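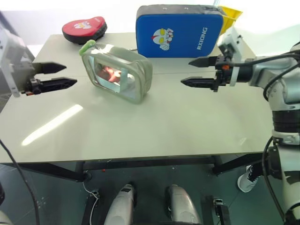 Weiße Tischplatte, rechteckige Ausführung

Schülertisch Hutholm für Klassenzimmer, Fachräume und Ganztag

Wer schon einmal an einem Montagmorgen einen Klassenraum umgestellt hat, der weiß, was ein guter Tisch wert ist. Unser Hutholm ist über die Jahre im Gespräch mit vielen Schulen entstanden, und ein bisschen stolz sind wir schon darauf, dass er inzwischen in Grundschulen genauso steht wie in der Oberstufe. Er lässt sich zu zweit bequem tragen, er wackelt nicht (auch nicht auf dem alten Linoleum, das wir alle kennen), und er passt mit seinen Geschwistern aus der gleichen Reihe zu Gruppentischen, langen Tafeln oder einem großen Hufeisen zusammen.

Die Platte gibt es in Weiß, Lichtgrau und Buche hell. Die Kanten sind gerundet und fest vergossen, damit sich auch nach vielen Schuljahren keine Leiste löst, an der gelangweilte Finger so gerne herumpulen. Gereinigt wird mit lauwarmem Wasser und einem weichen Tuch. Bei Filzstift hilft ein milder Schulreiniger, Scheuermilch bitte im Schrank lassen!

Das Gestell Tokgöz aus Rundrohr ist pulverbeschichtet und in 3 Höhen lieferbar. Welche Höhe zu welcher Jahrgangsstufe passt, besprechen wir gerne am Telefon mit Ihnen, denn Kinder wachsen bekanntlich nicht nach Tabelle, und in jahrgangsgemischten Klassen bewährt sich oft eine Mischung. Taschenhaken sind auf beiden Seiten vorhanden, eine Ablage unter der Platte bekommen Sie auf Wunsch dazu.

Artikelnummer: 218
Plattenfarben: Weiß, Lichtgrau, Buche hell
Gestell: Tokgöz, Rundrohr, Silber oder Anthrazit
Höhen: 3 zur Auswahl
Zubehör: Ablage, Verkettungsbeschlag, Filzgleiter
Staffelpreise: ab 100 Stück, Schulträger ab 1000 Stück auf Anfrage

Lieferung und Aufbau
Wir liefern mit eigenem Wagen bis in den Klassenraum, auch in den zweiten Stock und auch dann, wenn der Aufzug gerade wieder streikt. Das Verpackungsmaterial nehmen wir mit. Für die Sommerferien sollten Bestellungen bis Ende April bei uns sein, später wird es erfahrungsgemäß eng, und wir vertrösten Sie wirklich nur ungern.

Passend dazu
Schülerstuhl Dernwood, stapelbar
Lehrerpult Radville mit abschließbarem Unterschrank

Beratung
Fragen zu Farben, Höhen und Raumplanung beantwortet Ihnen Hacer Baysal, die sich gerne auch Ihren Grundriss anschaut, und sei er nur mit Bleistift auf Karopapier gezeichnet. Angebote für Schulträger und Fördervereine schreibt Tarık Değirmenci. Musterplatten in allen Farben verschicken wir kostenlos.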